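May, afternoon, Brumwood workshop

Curling stones, second set. The club at Clurkholm sent over the pair they want checked before the autumn league starts. Both have been on the rack overnight so they should be at room temperature. Running bands look fair on the first. The second has a flat spot, small, near the handle bolt side if you line it up with the chalk mark.

Cleaned both with the grey cloth and the weak soap. Do not use the strong stuff from the bottom shelf, it left a film last time and the readings were no good until I had wiped it off.

Ran the slide test on the short board. 12 pushes per stone, same release height, board wiped between each. First stone kept a steady line, with the curl coming in late as it should. Second pulled left on most of the pushes and stopped short by up to 40 cm. Turned the board end for end and did another 12 with the second stone only. Still left, so I'm not blaming the board.

Bench slot after that was 15 minutes and I used nearly all of it writing up.

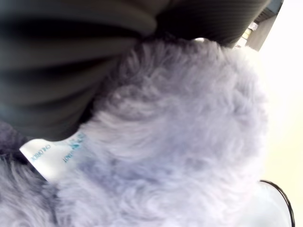
Ribbed finger on the lilac plush, close up.

Back to the stones. Roughened the running band on the second with the fine paper, 32 light turns by hand, then washed and dried it. Repeated the slide test. Pull to the left is less but still there. I don't want to take more off until Somville have said what band width they are working to this season. Their last sheet had two different figures on it and I have asked which one stands.

Handle on the first stone was loose. Tightened it, marked the bolt with yellow paint pen. Check that mark before it goes back in the crate.

The Ruawai brooms are still in the long box by the door. Two heads need new covers, the rest are fine for practice. No covers in stock in the wide size, order sent.

To do:
Slide test on both stones again after a night in the cold store.
Photograph the flat spot with the ruler next to it.
Find the other half of the crate foam.
Ask Clurkholm if the second stone was ever dropped.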